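Sorting plastic cups and bowls for the kids' table

Print this page | E-mail this page

Quick one, I have to get the rest of the Griromora lunch stuff packed tonight. Rosaura asked how I keep the plastic dishes straight so writing it down once and sending everyone here.

What you need: a table, a cloth, a box with a lid. Dish towel.

1. Cloth on first. Dark green is what I use — bright plastic shows up well on it and the small cups don't skid. Pull the wrinkles out toward the corners.

2. Dump everything out. Don't stack yet!! Spread it so no rim is sitting on another rim. Check for cracks. Run a thumb around each edge, anything sharp goes in the trash.

3. Big bowls toward you, small cups farther back. Not strict, a little cup up front is fine. You just want to reach the heavy stuff without knocking things over.

4. Split up the close colors. Yellow and lime get mixed up constantly under a kitchen bulb, same with purple and magenta. Put them well apart untill you've matched each one to its kid.

5. Wipe the insides. Water hides in the bottom of the deep ones and then teh whole stack smells.

6. Now nest. Largest bowl on the bottom, next size in, cups last. Strip of paper towel between bowls if they stick. Max 5 in a stack or it leans.

Lid on, box on the low shelf. Ignacio puts his in a drawer — also fine, just leave it open a crack the first night.

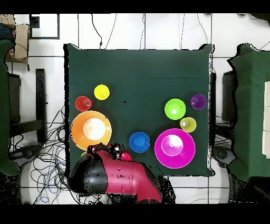 If two get jammed together, cold water in the top one, warm water around the bottom one, wait a bit, twist. Don't pry with a knife, that's how I lost the good blue one in December.

Print this page | E-mail this page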